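Shop notebook, Randlow unit - August, started 8:40 am

Big cleanup and pack-up session before the Giremer order goes out. Writing this as I go, so it will jump around.

First, the good news! The bench by the window is clear for the first time since spring. I found the 18 mm spade bit, both halves of the chalk line and an entire bag of felt pads that I reordered last month (so we have a lot of felt pads now, please use them). The offcut shelf went from a landslide to two neat stacks, long stuff on the bottom, anything shorter than my forearm on top. Shinji, your maple strips are on the left with your initials on the end grain. I didn't throw out a single one, even the sad bendy one.

9:30 - Bin liners. I've been wanting to write this down because I've tried every kind in the cupboard now and I have opinions. The small kitchen ones slide into the round bins and then fall straight to the bottom the minute anything heavier than a paper towel goes in. The big black ones stay put, but you need to fold the rim over by a good hand's width and knot the slack on one side. Do it with the bin standing up and you fight the trapped air the whole way down. Lay the bin on its side, feed the bag in flat, then stand it up and shake - so much easier! Oliwia showed me that one and I've been a convert ever since.

Order note: Festero sells the liners in cartons of 200, and the middle weight is plenty for us. Heavy ones only for plaster days.

10:15 - Tape. Went through what was left of the old roll on the Giremer boxes. The yellow stuff holds really well on plain brown cardboard and badly on anything with a coating, so wipe the dust off and give it a firm rub with the heel of your hand. I did a pull test on a scrap flap and the paper tore before the tape let go, which made me very happy. For the heavy boxes I'm doing the H pattern on the bottom and a single strip on top. If the roll end disappears again, fold over a corner. Please. I lost five minutes with a fingernail this morning.

Boxes: flatten the spares and keep them off the damp end of the floor. The size we use most is the one that takes two trays side by side. We have 23 of those left, enough for this order and most of the next one.

11:50 - Carpet corner. I love having carpet at this end, it's kinder to dropped parts and to my knees, but wow does it hang on to sawdust. Two slow passes with the vacuum beat five fast ones. The wall took more patience. A barely damp sponge lifts the gray smudges, the dark specks seem to be in the paint. I stopped scrubbing when I noticed the patch getting shiny. Rondonuwu left us half a can of the matte white, so a touch-up is possible if anyone feels like it.

The stick-on hook is my favorite upgrade of the whole month. It cost next to nothing and it puts a bag at hand height, off the floor, right where we trim and wrap. Tie the handles over the hook in a proper knot, two turns, or it slips off once there's any weight in it. The instructions say to press the hook for thirty seconds and wait an hour before hanging anything. I waited the full hour this time and it feels much more solid than the one by the door.

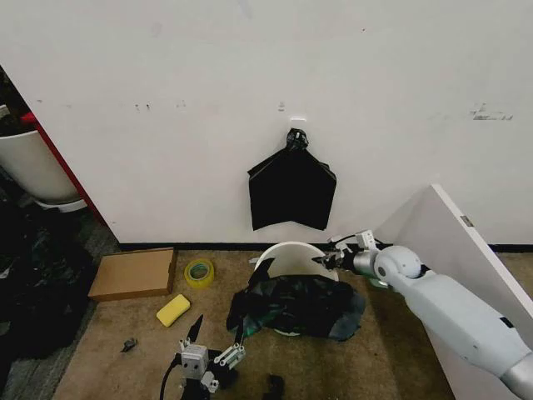 Notes and tidying: Oliwia Górecki's bench partner, with corrections by Shinji Imai

Carpet corner, bag up on its hook, and the round white bin over on its side with the liner spilling out. Box, tape and sponge are on the carpet next to it. I'd like the tape to live on a hook too - same type, lower down, if the wall will take it.

1:20 pm - Shinji read the above and wants it on record that the bendy maple strip is "a future spring." Fine!

Still to do:
Relabel the screw drawers, the bottom row is all guesses
Second hook for the tape
Try a bag on the hook with real weight in it, add scraps bit by bit and write down when it starts to peel
Ask Festero if the sponges come in a bigger pack

Giremer pickup is at four. Kettle's on.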